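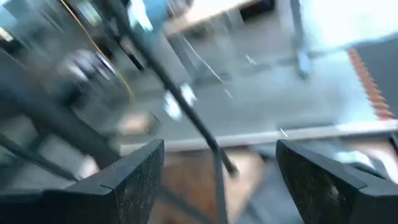 My grandmother's town had a lending room for walkers and crutches and shower chairs, and when she passed I inherited her shift at it. I didn't ask for it. I came by to return her commode chair, and a woman with a clipboard asked if I could do Tuesdays, and my mouth said yes before I'd set the thing down.

The Davbridge lending room is in the basement of the old shoe store on Faulkner Street. You go in by the alley. There's a bell, and a ledger, and a smell like rubber tips and floor wax, and if you want a wheelchair with the good footrests you'd better come early in the month.

My first day I signed out a cane to a man who wanted to know if it had been lucky for anybody. I looked it up in the ledger (I was so eager, you have to understand) and told him it had been out 5 times and come back every time. He thought that over and said he'd take it.

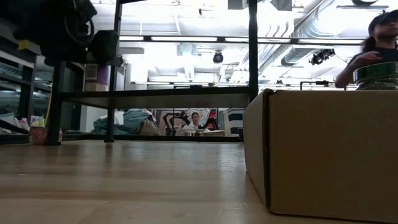

Then came the walker. Every item has a number on a strip of white tape, and this one was 701, a plain folding walker with gray grips. A lady from Tavside brought it in on a wet afternoon and said she was done with it, thank you very much, and walked out on her own two feet, swinging her purse. I wrote it in. I went to wipe it down and found a note rolled up inside the left handle, under the grip, where it had started to slide.

It said: Don't take the ramp at the post office, it's steeper than it looks. The bakery on the corner will bring it out to you if you knock on the glass.

Different handwriting under that: True about the bakery. Ask for the end pieces.

And under that, in pencil, very shaky: Sit in the second pew, there's room to park.

I read it standing up and then I read it sitting down. I flipped back through the ledger to see who'd had it, pages and pages, people from Tavside and Skernberg and one all the way out by the quarry, and half of them I sort of knew. My grandmother was in there. She'd had it for about 50 days the winter of her hip, before the wheelchair. The pencil was hers! I'd have known those sevens anywhere, except there weren't any sevens, so I guess I knew it by the way the p's leaned.

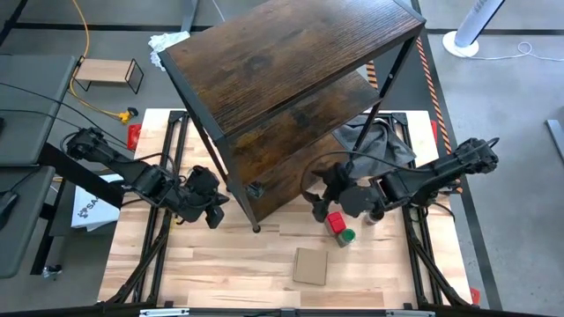

I did not put that walker back on the floor that week. I told the clipboard woman it needed a new grip, which it did. I took it home on the bus and stood it in my kitchen next to the shelf I keep her plates on, a little three-tier thing with dark brown wood on top and skinny black metal legs, and I looked at it over supper like it might say something else. I thought about keeping the note. I got as far as clearing a spot between the plates.

The next Tuesday a man called for his wife, knee surgery, home in the morning, did we have anything with gray grips because she hated the blue. I said we had one. I rode back with it across my lap. Before he got there I unrolled the paper, found some room at the bottom, and wrote that the bell in the alley sticks, so push it twice.

Then I slid the new grip on over it and carried the walker up the steps to his car.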